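Polling place walk-through, Bratton Ward
02/12/2020

I've been poll-watching for longer than I care to admit, and every election I go round our sites the night before with the same checklist. A few of you asked me to post it with my notes this time, so I've typed up what I scribbled. Primary season is no time to be fussy about handwriting!

1. Outside signs up and readable from the street — OK
Two at the Bratton library, both facing traffic. The one at Gemach Hall was behind a hedge again, so I moved it to the driveway.

2. No-campaigning line marked — NEEDS WORK
The chalk at the library had mostly washed off. I went over it, but tape would be better. If you're handing out literature tomorrow, please look down before you set up your folding chair.

3. Ramp and accessible door — OK, with a comment
The ramp at Gemach is solid and the rail doesn't wobble (it did in September, and I complained loudly). The door opener is slow. Give it a second before you push.

4. Doorway width — OK
I put the tape measure on the side door at the library and got 40 inches clear, which is plenty for a power chair.

5. Voting booths set up, with privacy — NEEDS WORK
Three of the booths on Sibiya Street had their backs to the window, and anybody on the sidewalk could have read a ballot over your shoulder. We turned them. One has a short leg and I've folded some card under it for now.

6. Ballot box empty, sealed, number written down — OK
I looked inside every one with a flashlight and signed the sheet. The seal number at Sibiya Street ends in 87, if anyone wants to compare in the morning.

7. Cords and trip hazards — FIXED
The extension cord for the check-in table ran right across the line of voters at Gemach. It's taped down along the wall now. Please don't unplug it for your coffee pot.
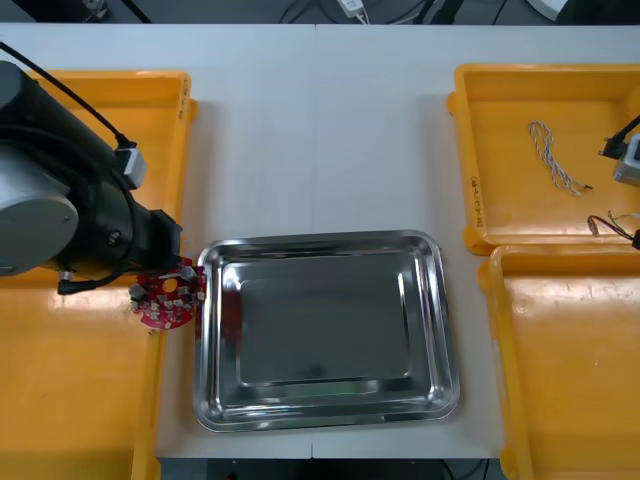 8. Spare pens, and I mean a lot of them — OK
We had 80 in the box at the library and I still think we'll run short, because people walk off with them. I do it too.

9. Provisional ballots and envelopes — NOT CHECKED
The packet for Sibiya Street hadn't come by the time I left. I'll be back there 30 minutes before the doors open, and I won't be quiet about it if it's still missing.

10. Parking — OK
The Zoten lot next door is letting voters use the back row all day, which is very kind of them. Front row is still for customers.

Comments

wardwatcher: Thanks for turning those booths. I voted at Sibiya Street last time and felt like I was in a shop window.

pat_on_elm: Is the side door at the library going to be unlocked all day? Last fall I had to knock.

Author reply: They told me yes, open to close. If it's locked, tell the table inside and then tell me!

bluehouse2: Bring your own pen, folks.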